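# Hochzeitsgalerie für die Übergabe vorbereiten: Auswahl, Farbabgleich, Export

Stand: Mai. Die Anleitung richtet sich an Fotografinnen und Fotografen, die eine Hochzeitsreportage mit mehreren Kameras aufgenommen haben und dem Paar eine Online-Galerie sowie einen Satz Druckdateien liefern. Verwendet werden der Katalog Skevard und der Galeriedienst Nallell. Die Schritte lassen sich auf andere Programme übertragen, die Menüpunkte heißen dort anders.

## Voraussetzungen

- Rohdaten aller Kameras auf einem lokalen Laufwerk, dazu eine zweite Kopie auf einem getrennten Datenträger
- kalibrierter Monitor
- Skevard mit aktivierter Stapelverarbeitung
- angelegtes Projekt in Nallell

Die Speicherkarten werden erst nach der Übergabe formatiert.

## 1. Zeitstempel angleichen

Beim Import sortiert Skevard nach Aufnahmezeit. Weichen die Kamerauhren voneinander ab, stehen Ringtausch und Auszug in falscher Reihenfolge. Zum Abgleich ein Motiv suchen, das beide Kameras im selben Moment erfasst haben, etwa den Anschnitt der Torte. Die Differenz in Sekunden notieren und unter *Metadaten > Zeitversatz* für die zweite Kamera eintragen. Negative Werte sind zulässig.

Der Versatz wird in die Katalogdatenbank geschrieben. In die Rohdatei gelangt er nur, wenn die Option *Metadaten in Datei sichern* gesetzt ist. Wer später mit einem anderen Programm weiterarbeitet, setzt sie vor dem ersten Durchgang.

## 2. Auswahl in drei Durchgängen

**Durchgang 1: Ausschuss.** Fehlauslösungen, Unschärfen und Aufnahmen mit geschlossenen Augen mit `X` markieren. In diesem Durchgang keine Sterne vergeben und nichts vergrößern, außer zur Schärfekontrolle bei Porträts.

**Durchgang 2: Serien.** Ähnliche Aufnahmen mit *Stapeln nach Zeit* zusammenfassen, Intervall 4 Sekunden. Pro Stapel bleibt in der Regel ein Bild. Bei Gruppenfotos dürfen es mehrere sein, wenn unterschiedliche Personen günstig getroffen sind.

**Durchgang 3: Ablauf.** Die verbliebenen Bilder in zeitlicher Folge ansehen und auf Lücken prüfen. Häufig fehlen Übergänge: leerer Saal vor dem Einlass, Tischdekoration, Papeterie, Geschenke. Solche Aufnahmen liegen oft noch unter den Bildern der Vorbereitung und können von dort in die Auswahl übernommen werden.

## 3. Weißabgleich bei hellen Detailaufnahmen

Detailbilder mit viel Weiß reagieren empfindlich auf Mischlicht. Porzellan, Tischwäsche und Kleid zeigen einen Farbstich deutlich früher als Hauttöne. Der automatische Weißabgleich behandelt jede Aufnahme einzeln, innerhalb einer Serie springt die Farbtemperatur dadurch sichtbar.

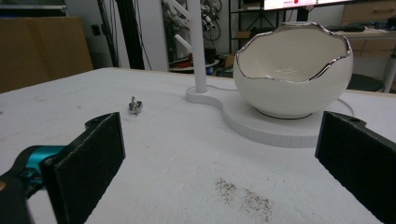

*Weiße Keramikschale in Eierschalenform mit silbernem Rand auf weißer Fläche*

Vorgehen:

1. Eine Aufnahme der Serie als Referenz wählen.
2. Mit der Pipette eine neutrale, nicht überstrahlte Stelle anklicken. Glanzlichter und metallische Kanten sind ungeeignet, sie nehmen Umgebungsfarben auf.
3. Farbtemperatur und Tönung auf die übrigen Bilder der Serie übertragen. Belichtung und Kontrast dabei abwählen.
4. In der Rasteransicht kontrollieren. Abweichungen sind in kleiner Darstellung leichter zu erkennen als in der Einzelansicht.

Warmes Kerzenlicht wird nicht vollständig neutralisiert. Für Abendaufnahmen genügt es, den Orangeanteil so weit zurückzunehmen, dass Weiß noch als Weiß gelesen wird.

## 4. Grundlook anwenden

Das Profil *Castaño* hebt die Mitteltöne leicht an und senkt die Sättigung im Grünbereich. Es wird nach dem Weißabgleich zugewiesen, in umgekehrter Reihenfolge verschieben sich die Hauttöne. Bei Aufnahmen mit Blitz die Profilstärke reduzieren, bis die Lichter im Kleid wieder Zeichnung haben.

Schwarzweiß-Varianten als virtuelle Kopie anlegen und mit einem eigenen Stichwort versehen. Beim Export lassen sie sich so getrennt filtern.

## 5. Export

Es werden zwei Sätze ausgegeben:

| Satz | Farbraum | Größe | Schärfung |
|---|---|---|---|
| Galerie | sRGB | verkleinert | Bildschirm |
| Druck | sRGB | Originalgröße | keine |

Der Drucksatz bleibt ungeschärft, wenn das Labor beim Belichten selbst nachschärft. Im Zweifel dort nachfragen. Für Fotobücher von Skamel gilt dasselbe.

Dateinamen enthalten eine fortlaufende vierstellige Nummer mit führenden Nullen. Sie beginnt bei 1000, falls das Zielsystem führende Nullen entfernt. Umlaute und Leerzeichen in Ordnernamen vermeiden.

## 6. Galerie in Nallell anlegen

Kapitel nach Tagesablauf anlegen: Vorbereitung, Trauung, Empfang, Porträts, Abend. Als Titelbild ein Querformat wählen, dessen Hauptmotiv auch im mobilen Zuschnitt erhalten bleibt. Die Vorschau dafür auf einem Telefon öffnen.

Anschließend Passwort setzen, Download für beide Sätze freigeben und das Ablaufdatum eintragen. Der Link wird erst verschickt, wenn der Testdownload eines kompletten Kapitels fehlerfrei entpackt wurde.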